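Plorken – readme

Word list and recordings from the Hegyi valley, second release. Read this before you open the spreadsheet, it will save you an email to me.

What's in it

124 words for food, weather, tools and family, collected from 16 speakers. Each word has a spelling, a meaning, a village code and a sound file. Some have a note. Most notes are mine, the ones marked SJ are Silvia Jurčo's and are better.

Folders

words – the main table, saved as csv and as a plain text copy
sound – wav files, one per word per speaker, where we have them
notes – scans of the notebooks, typed up where legible
old – first release, kept so old page references still work. Don't use it for anything new.

How it was collected

Kitchen table interviews mostly. Silvia asked, I wrote. Speakers were shown a thing or told a short story with a gap in it, then asked for the word they'd use at home. No prompting with the standard word untill the end. If they gave two words we kept both, in the order given.

Household things got the most answers by a long way. Boxes, baskets, sacks, jars – there are 3 words for a box alone, and the split is by material. Plain brown cardboard gets the newest word, borrowed from over the hill. The flap of a box has its own word too, same as the one for a barn door.

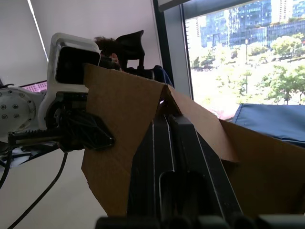 Spelling

Follows the Kavix school primer, with two changes. Long vowels are doubled. The soft l is written lj everywhere, also at the end of a word. Stress isn't marked, it's always on the first syllable except in names.

Known problems

- Village code N2 is used for both upper and lower Navden. Will split them when I find the notebook.
- 40 sound files have a hum. Fridge. Usable for vowels, not much else.
- Weather words are thin. We asked in January and got snow, snow and more snow.
- Row order in the text copy doesnt match the csv. Sort by word id.

Permissions

All speakers agreed to have their words shared for study and teaching. Names are left out, please don't try to work out who is who. Ask first if you want to put the recordings on the radio or anywhere public.

Changes

7 April 2019 – second release. Family words added, two duplicate rows gone, meanings checked again by Silvia.

Corrections to Margit Simon, with the word id please.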